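The basket method: is it worth the bother?

Every January somebody tells us to empty our drawers into a basket and put back only what we use. It came round again this summer, courtesy of a leaflet from Tudora, the storage people, and Abena Gbeho asked me to give it a fair go for the newsletter. I have my doubts about anything that begins with buying a container. Still, I said I'd look at it.

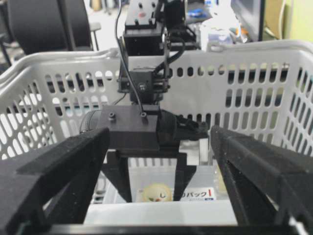
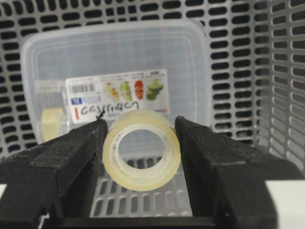
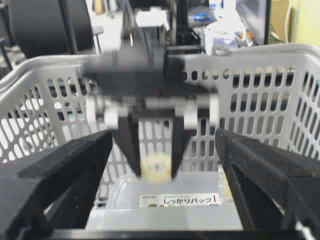
The method goes like this. You take one plastic basket, the kind with slots in the sides, and you put into it whatever has no home. Sticky tape, food tubs, string, the spare bulb. Then you take things out one at a time and decide. Anything you can't decide about within three breaths goes back in, and the basket stays out on the worktop where it will annoy you.

My first complaint is with the breaths. I can decide about a roll of tape in no time at all, and I will always decide to keep it. So will you. Small useful things pass every test of this sort, and small useful things are what fill a drawer. The leaflet claims that a typical home holds 1,102 "homeless items". I asked Tudora where the figure came from and was sent another copy of the leaflet.

My second complaint is food tubs. The advice is to keep only those with a matching lid, and I agree, but most of us knew that already. What the leaflet doesn't deal with is labels. A tub with its old shop label still on it will sooner or later be used for something else, and then there are two stories about what's inside. Soak the label off before the tub goes anywhere near a cupboard. If it won't come off, the tub can hold screws.

Senyo Essien is keener than I am. He did his whole kitchen over a fortnight and wrote down everything he handled, which came to 478 things, and he got rid of almost 14 per cent of them. He calls that a triumph. I call it a lot of writing down. He does say he can now find the scissors, and I will give him that, as he once borrowed mine for most of a year.

Where I do come round a little is the basket itself. One open container you can see into beats a drawer you can't, and the slots mean crumbs fall through instead of gathering in the corners (wipe underneath, obviously). You don't need the Tudora one. An old one from under the sink will do the same job, and so will a washing-up bowl if you don't mind the crumbs.

If you'd like to try it, my advice is to leave out the breathing and do one drawer. Put the tape back first, somewhere you'll remember. Don't buy dividers until you've lived without them for a while, and ignore the second half of the leaflet, which is mainly about dividers.

Abena has spare copies for anyone who wants one. Senyo's list is also available, all of it, and he would be glad to talk you through it.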